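Section 4: Packing snack orders with the Fevon hand grippers
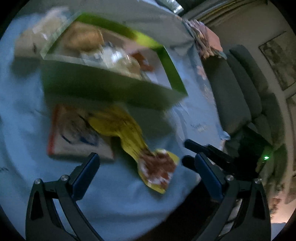
I've packed orders at Hollura for years, and the switch to Fevon changed my day more than I figured it would. We used to pack straight from the shelf by hand. Now we teach the grab first, and the Grotska arm takes over the dull repeats – I still handle the odd bags.

1. Put your green box on the table with the open side up. Leave yourself elbow room in front.

2. Lay the packages out flat where you can reach them. Wrappers with a twist in them are fine.

3. Open the jaws all the way before you move in.

4. Close slowly on the middle of the package, lift, and set it in the box. Bread and buns go in last!

5. Save the run. Order 46 is the practice order, so use that one until your lead gives you real ones.

Note: Crinkly clear plastic is the toughest thing to teach. I needed 9 tries on my first bag, so don't sweat it.

Caution: Keep your fingers out of the linkages. If two grippers are working the same table, call out before you reach across.

What about your hours? Mine stayed the same. I do less bending and a lot more checking, and my wrists quit aching by November. If a run stops with code 623, leave the box where it is and go to Section 5.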